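Filed under: Workshop & Bench > Small Automation
Last updated: September

Tips for comparing grippers before you buy one

We put a parallel-jaw gripper through a set of small bench jobs in simulation before spending money on hardware. The notes below are the things that saved us time, in no special order. Most of them apply to a real bench too.

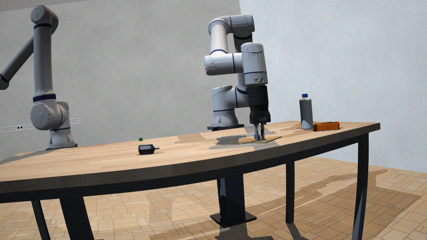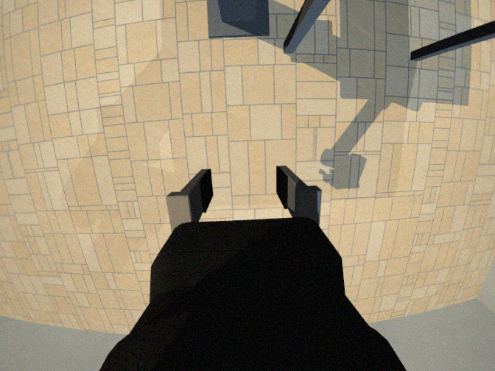
Renders: Radari bench set, used with permission of Justilik

Start with the thin, flat thing. Everyone tests with a cube first and the cube always looks good. A flat board lying on a table is harder, as the fingers have to come down nearly to the surface before they can close on anything. If a gripper can get a board up by its edges without scraping the table, the bottle and the cube will give you little trouble.

Use objects you already own. Our set has a thin board, a gray bottle with a blue screw cap, a flat orange case, a small black thing like a power adapter and a tiny green cube. You don't need a bought test kit. What you want is one tall item, one low one, one very small one and one with an awkward shape.

Check the opening before anything else. Measure the widest object across the side you plan to grab and compare it to the full jaw opening. Leave some room on each side. The Preltwood gripper we tried next had good grip and a narrow opening, and we lost an afternoon finding out it could not get around the bottle.

Come straight down when you can. A vertical approach is easier to repeat and easier to debug. Save angled approaches for things standing against a wall or next to each other.

Look from behind the gripper as well as from the side. The side view shows height. The view over the gripper body shows whether the two fingers are lined up with what you are reaching for, and it also shows how much of the work the body itself hides. A big housing can block a lot. If you are choosing a camera position, try it with the gripper open and closed before you bolt anything down.

Watch for shadows. An arm throws a shadow over its own work, and some vision software will treat the edge of a shadow as the edge of an object. Move the light first, then change settings.

Run each job 10 times at the same settings. Fewer than that and one lucky grab can fool you. Write down the misses and what kind they were – slipped, pushed the object away, hit the table – and don't average them together.

Keep the controller the same when you swap grippers. We used the Tekleab controller for everything, with the speed value left at 300. At 700 both grippers missed more often and the results stopped telling us anything about the fingers. Once you have a winner, then go back and raise the speed.

Give two arms their own space. If they share a table, decide which part belongs to which arm and put the test objects where only one has to reach. Crossing paths can wait.

Save the layout file every time you move something. Ours is just called bench704, and going back to it has settled more than one argument over where the cube was.

Get bench tips by email once a month. Unsubscribe at any time.

This site uses cookies to remember your settings. By continuing to browse you accept our cookie policy.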